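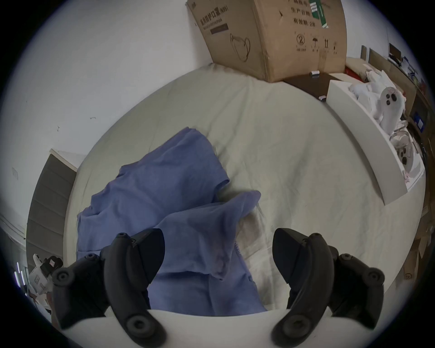 Household Studies Group, Department of Design, Rullham College

# Does a folding routine keep a bedroom tidy?

Guido Messina, October 11, 2022

## Why I picked this

Our unit asked us to test a piece of household advice. I chose the Flinelau method, a printed routine that says every garment should be folded on the bed as soon as it comes off the line, and that the bed must hold nothing else while you do it. The booklet promises a calmer room. I had my doubts going in and I still have most of them.

## The bed as a work surface

A mattress is a poor table. It is soft, the sheet wrinkles, and a blue garment bunched up on a cream-white sheet has to be pulled flat before the first fold can even start. The booklet draws its folds on a hard, square surface, then tells the reader to use the bed. I found no explanation for the switch.

The rule about clearing the bed is harder again. In our room a big brown carton labelled for N95 medical masks leans at the head of the bed. The printing on it gives a validity of two years (有效期:2年) and it carries the usual umbrella and upward arrows. Flinelau would have it moved to "its home". A carton that size has no home in a small bedroom, and shifting it to the floor only changes what you trip over.

Beside the bed the white open shelf, or drawer if you prefer, is full of a jumble of white items. The method doesn't mention open storage at all.

## What I recorded

I logged 113 garments over 30 sessions, half on the bed and half at the kitchen table. Folding at the table was quicker for shirts and made no difference for socks. I also scored the neatness of each stack, but I was the only judge and knew where each had been folded — so I wouldn't put much weight on those scores.

Costa, my project partner, thinks the bed works better for sheets and towels. We didn't test either.

## Where that leaves the claim

I can't say the routine fails. I can say the calmer room didn't show up in my notes, and that most of the effort went into clearing space before any folding was done. A fair trial would need other judges and a second bedroom, preferably one with a closed cupboard. I plan to ask for both in November, along with a copy of the Fadum guide, which at least admits that people own boxes.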